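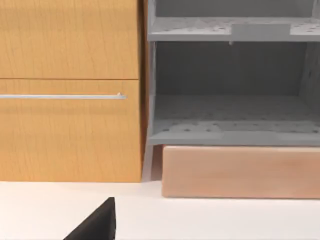
23rd May

Picture book workshop, notebook entry for the winter story (working title: Sturnstead Hill). Carrying on from the February draft.

Word count at start of session: 3000. Far too long for read-aloud at ages four to six. Canham's guidelines for the seasonal list ask for text that fits the standard layout, and the February draft does not fit even with the type dropped a size. Cut in three passes.

Pass 1. Removed the whole of the ferry section. It delayed the snow by four spreads and the goose did nothing in it except complain. One line of the complaint kept and moved to the gate: "My feet were not made for February." Tested well last time, so it stays.

Pass 2. Adjectives. Went through with a pencil and marked every pair. Where two adjectives sat before a noun, struck the weaker. Where both were weak, struck both. "Cold, glittering snow" is now "snow." Reads flat on the page but fine aloud, as the illustration carries it.

Pass 3. Dialogue tags. Everything is now "said" except one "whispered" in the barn. The owl had been hooting, chortling and declaring.

Result: 11 spreads of text plus the wordless one. Longest spread is 167 words (the lantern going out). Still heavy. Option to split it at the page turn, so that the left side ends on "and then the light" and the reader has to turn. Tresdale print dummy uses thin stock and the next spread shows through, which spoils that. Check on heavier paper before deciding.

Structure problem, unresolved. The girl sets out with the loaf, meets the goose, meets the owl, loses the lantern, arrives. The loaf is mentioned on the first spread and then not until the last. A child listening will ask where it is. Tried three fixes:

a) Goose asks for a crust at the gate. Works, but makes the goose greedy, and the later kindness in the barn then looks like payment.
b) Loaf keeps her hands warm. Good detail, no plot. Could go anywhere.
c) She drops crumbs. No. Everyone will think of the other story.

Going with b) on the third spread and a shortened a) in the barn, where all of them are hungry and sharing makes sense. Needs about 26 more words, to be taken from the owl.

Read-through aloud, twice, with a clock. First reading stumbled on "stile" and "still" in the same sentence. Changed "still" to "quiet." Second reading ran clean up to the barn, where the refrain comes back for the fourth time. Four is one too many. Dropped the repeat after the owl – the gap there helps, as the girl is meant to have forgotten the rhyme by then.

Refrain as it now stands:

Over the hill and under the moon,
Home by the fire, and home there soon.

Second line still bumps on "there." Leave for now.

Name of the pony: Paucar throughout. The February draft had a different name on two spreads, left over from the first version. Searched and corrected. Also the pony is brown in the text at the start and "white as the drift" near the end. Removed the color both times – leave it to the artist.

To do:
Heavier paper dummy for the lantern spread.
Rewrite the owl, shorter.
Check that the barn door is shut before the goose pushes it open.
Decide whether the grandfather speaks on the last page. Present version has him only move his chair over to make room, and I prefer it.
Copy clean text into the shared folder once the owl is done, old draft kept under its February name.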